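Sorting and Storage at a Shared Work Table
Final Report, Home and Workspace Organization Module
Susudley College, Department of Applied Household Studies
Submitted in July

1. Background

The project began with a practical complaint. Students who use the shared study room at Susudley College had reported that small personal items were left on the tables at the end of the day, and that the next group spent the first part of its session clearing them away. The room was last refitted in 1998, when the number of students using it was smaller and most belongings were kept in lockers on the floor below. The lockers have since been removed.

The project group was asked to propose a storage arrangement for one table that could be set up quickly, cleared by one person, and repeated elsewhere in the building without new furniture. No budget was provided beyond the cost of containers.

2. Choice of surface and container

The tables in the room are of light wood. Items in brown or tan tend to be overlooked against them, and the group decided at an early stage that the sorting area should have a plain white surface. A white covering gives contrast to most everyday objects and makes it clear where the sorting area ends and the ordinary table begins. The strip of bare wood left along the far side was kept free on purpose in the written plan, as a place for items that did not yet belong to any category.
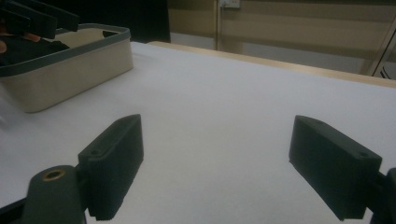
The container had to be open at the top, rectangular, and light in color. Lidded boxes were considered and rejected after the first trial, in which the lids were set down on the table and took up the space that the boxes were meant to save. Two suppliers were compared. The Marnel catalog offered deeper containers at a lower unit price, while the Skandon range was shallower and easier to see into. The group recommended a shallow container for soft items and a deeper one for paper and stationery, to be kept on the shelf.

The position of the container was discussed at some length. Placed in the middle, it divided the table and left two narrow areas, neither of which was large enough for folding. Placed to the left, it left one continuous surface for handling. Left-handed members of the group found this arrangement acceptable but would have preferred the container on the opposite side, and the instructions now state that it may be moved.

3. Procedure

Each trial followed the same order. Items were placed on the white surface, identified, and moved to the container one at a time. The container was then emptied and the items returned to the surface, so that both packing and unpacking could be observed. Three rounds were completed for each arrangement of the table.

Soft items proved the most difficult. Fabric does not hold its shape when it is lifted, and a piece that appears small on the table may spread over the side of a shallow container when it is put down. 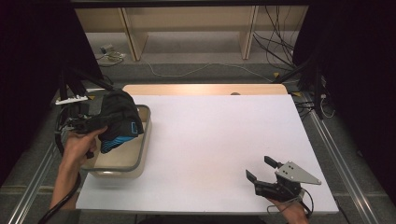
For this reason the procedure was revised to distinguish between items that should be folded before packing and items that can be placed as they are. Dark fabric with a bright pattern or stripe was easy to find again among other things. Plain dark fabric was not, and the group suggests that such items be packed last – or kept in a separate container if space allows.

4. Findings

The white surface was judged useful by all members of the group. Small objects were noticed sooner, although those left beyond its far edge were still missed on occasion. The shallow container was preferred for daily use, with the reservation that it fills quickly when garments are packed without folding.

Members disagreed on whether the surface should be fixed to the table. A fixed surface does not shift during use, but it prevents the table from being returned to ordinary study at the end of a session. The final proposal keeps it removable.

5. Recommendations

The group recommends that the arrangement be adopted for 2 tables in the study room during the coming term, and that the Uçar reading room be considered at a later stage. Containers should be labeled on the short side, where the label remains visible when they are shelved. A printed copy of the procedure should be kept with the containers and replaced when it becomes worn.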